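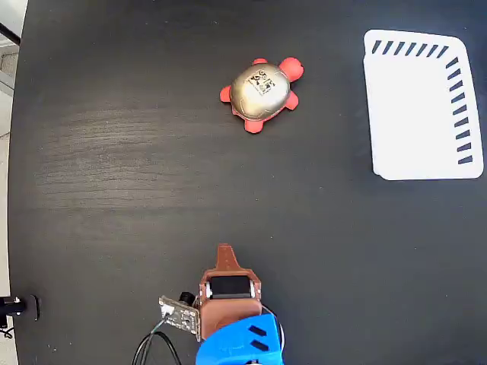

**Where should a small toy go when a child has finished with it?**

On a tray kept on the same table, so that it can be found, checked and put back on the shelf before the next one comes out.

# Graltov toy library opens with one toy and one tray to a table

**VOVOV, January 1, 2022** – Graltov, the toy lending service in Vovov, is opening its new play room to families with children under seven. The room is on the ground floor of the Dahlgren building, next to the lending desk, and entry is free to anyone with a library card. Children can try toys at a table before they are borrowed.

The room has six tables. A child sits down to one toy and one tray. When they want something else, the toy goes into the tray, the tray goes back to the desk and another is handed over. The toy turtle with the red head and legs and the gold-beige shell is among the first toys to be offered this way. The white tray, with its short black dashes along two edges, is the pattern used at the tables.

The service holds 2227 toys in all. Most have been lent from closed cupboards until now, and families chose them from a printed list. Borrowers told the service that the list was hard to use, especially for younger children, who could not tell from a name whether they would like a toy. Toys were often returned the next morning, having hardly been played with.

"Families asked us for somewhere to try things out, and for somewhere calm to do it," a spokesperson for Graltov said. "Our old open sessions had a big box in the middle of the floor. Children emptied it and then went looking for something to do. We spent the last part of every session on our knees picking up pieces, and things still went home in the wrong bag."

## How a visit works

Families show their library card at the lending desk and are given a table. The child picks from the shelf behind the desk, where 72 toys are out at any one time. The selection changes every two weeks. Toys that are not on the shelf can still be borrowed from the list in the usual way.

Staff bring the toy to the table. There is no time limit on a toy, but a table is kept for one hour if other families are waiting. Tidying is part of the visit and children are expected to do it themselves, with help if they need it. Very young children may only manage to push the toy towards the tray, and staff are happy with that.

Toys which come in several parts are kept for the two tables nearest the desk, where there is more space. Families with a baby as well as an older child should ask for one of these, as there is room beside them for a pushchair.

At the end of the visit the family can borrow the toy they have tried, borrow something different or go home with nothing. The usual loan is three weeks. A loan can be renewed once at the desk or by telephone, unless another family has asked for the toy.

## Tables and trays

The tables were chosen for plain, dark tops so that small items are easy to see against them. A light-coloured tray shows up well on a dark table, and children who are still learning to put things down in a set place have a clear shape to aim for.

Trays are low-sided. Graltov tried deeper boxes during a short trial and found that children used them to tip toys out, which was noisy and brought back the old trouble with lost parts. The trial also included cloth bags. These were popular with parents but slow to check, as every bag had to be opened at the desk.

Tables and trays are wiped down between visits. Toys are cleaned when they come back from loan and again if they have been in a child's mouth. Parents are asked to hand these over separately and not to put them back in the tray.

## Paid for through Niltutero

The play room has been set up under Niltutero, the local scheme for small improvements to lending services in Vovov. The money covers the tables, the trays, new shelving and a change of flooring. Running costs will be met from Graltov's existing budget, and there will be no charge for borrowing.

The Dahlgren building already houses the music lending desk and the adult reading room. The play room was last used for storing chairs, which have been moved upstairs. Its door is wide enough for a double pushchair and the toilet with a changing table is across the corridor.

"It is a small room and we have kept it simple," the spokesperson said. "If all the tables are taken, please come to the desk anyway. We can usually say how long the wait will be, and the picture books are next door."

## Gifts of toys

Graltov is not taking gifts of toys during January while the shelves are filled and the list is brought up to date. After that, it will accept clean toys in working order, with all their parts. Soft toys cannot be taken at any time. Anyone with a larger collection to give should write first with a list.

Families who still have toys from before the move can return them at the desk without a fine until the end of the month. A missing part should be mentioned when the toy is handed in. Staff keep a drawer of spares and can often make up a full set.

## Visiting the play room

- Open during normal lending hours
- Ground floor, Dahlgren building, Vovov
- For children under seven, with an adult
- Free with a library card; cards are issued at the desk on the same visit
- No food at the tables; drinks in lidded cups only
- Groups and childminders with more than three children are asked to book a table in advance

## Notes for editors

Graltov lends toys, games and puzzles to households in Vovov. Niltutero supports small works in public lending services.

The play room can be visited by the press before opening time by arrangement. Photographs that include children need the written consent of a parent, and forms are kept at the lending desk. Requests should be addressed to the Graltov press desk, Dahlgren building, Vovov.

ENDS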